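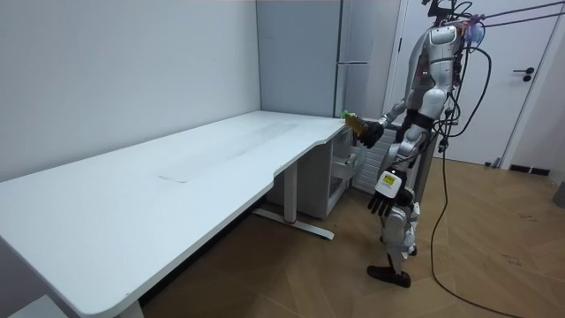 Hsiu-ying Sin has opinions about desks, and she would like it known that she had them before she owned a furniture shop. "My mother ironed on hers, my father fixed radios on his, and I was supposed to do long division on whatever was left," she says. "You learn early what an edge is for."

She has run Redance, a small studio that fits out workrooms and break rooms, since she quit a much better paid job in office leasing. Her business partner, Wumpini Osei, does the drawings and most of the arguing. I talked to both of them on 5 July 2022, over a lunch that Osei ate and Sin mostly pointed with.

The subject was supposed to be white tabletops. Every client asks for one, Osei says, and every client has been warned.

"White shows coffee, it shows pencil, it shows the bottom of every cup you ever loved," he says. "And then they say, fine, but can it be white?"

It can. The desk they fit most often has rounded corners and a front edge that dips in toward one end, so a person can pull a chair up and get their elbows onto something. Sin calls it the bite. Osei, who drew it, would prefer she didn't.

"I spent 8 weeks on that curve," he says. "She took one look and asked who'd been chewing it."

The curve had a rival. In May they tried a straight-edged version called the Dedow, which was cheaper to cut and which they both describe with the tenderness people keep for a bad vacation. Three were sold. Two came back. Sin has the third at home, where it holds plants.

What goes on top of the desk is another matter, and here the two of them stop agreeing. Osei wants a bare surface. Sin thinks a bare surface is a showroom's idea of work.

"People drink things," she says. "They drink things all day. Give them somewhere to put the bottle."
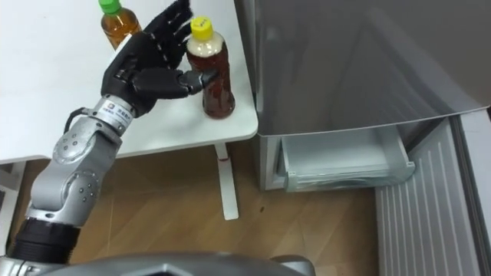 *Tea on the white table, yellow cap in front and green cap behind.*

Her rule is that drinks live near a corner, on whichever side you don't write with. Osei's rule is that drinks live in the refrigerator, and that the refrigerator should be close enough that going back to it doesn't count as exercise. They have lost one job over this already, to a firm called Vulletti that promised the client a separate beverage zone.

"A beverage zone," Sin repeats, and puts down her fork. "It was a shelf."

Did it work?

"They kept the bottles on their desks," Osei says. He lets her enjoy that for a while.

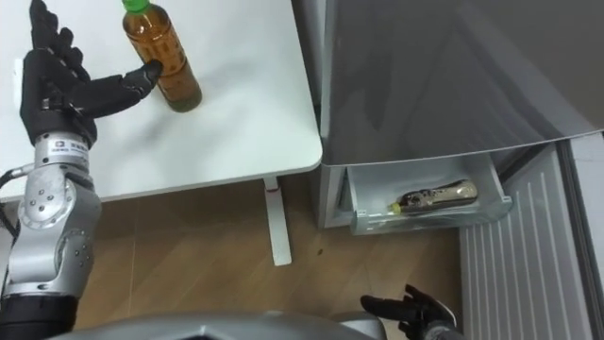
The refrigerator question, at least, they have settled. It goes in the room, beside the table, and it is gray if the client will stand for gray. Osei likes it with a wood-look floor, which he says forgives more than carpet does. Sin likes it because it's one large thing in the room that isn't white. The client who wanted Alcantara panels on the door was talked out of it, slowly, over 6 phone calls.

"It's a door you open with jam on your hands," Sin says. "I asked him to picture the jam."

I ask what they would change about their own workroom if somebody else were paying. Osei says more outlets. He has wanted more outlets for years and has a drawing of where they'd go. Sin thinks it over.

"A second table, the same height as the first," she says. "He'd keep his clean. I'd use mine."

Osei points out that they'd both end up using hers.

"Well, yes," she says. "That's where the tea would be."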